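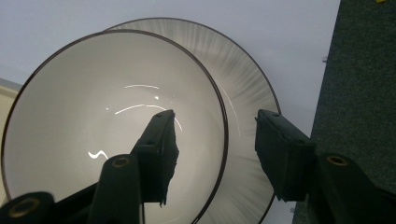 Why do we bother showing the robot a task by hand when we could just program it?
Mostly because writing down every little movement takes ages, and you forget the ones your hands do without asking you. If you do the job yourself with the grippers, the path, the tilt and the squeeze all get recorded together.

So, week 2, and we're on crockery! I've picked a bowl and a plate, which sounds dull until you try to get hold of a rim with two stiff fingers. Go slower than feels natural (I always rush the last bit, and it shows in the recording). Come in at a slant, close, wait a beat, then lift.

Emese Borbély has put last August's recordings on Teldale, all 448 of them. Please watch 13 before you come to the lab, and pick a mix of people – left-handers are especially good to look at. 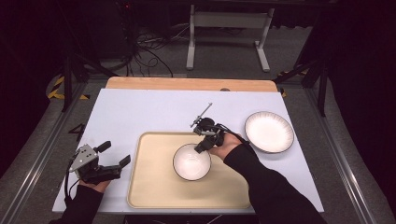
Both hands count, by the way, even when one of them is only waiting. Whatever the idle hand does goes into the data too, so park it somewhere sensible and don't let it wander. Tuấn Doãn scratched his nose in the middle of a take and we had to bin it.

For next time: read chapter 4 of the Sipos notes, and bring me one recording you think is bad, with a line or two on why. Swaps of lab slot go to Anika Dunleavy, please, and not to me, I lose emails!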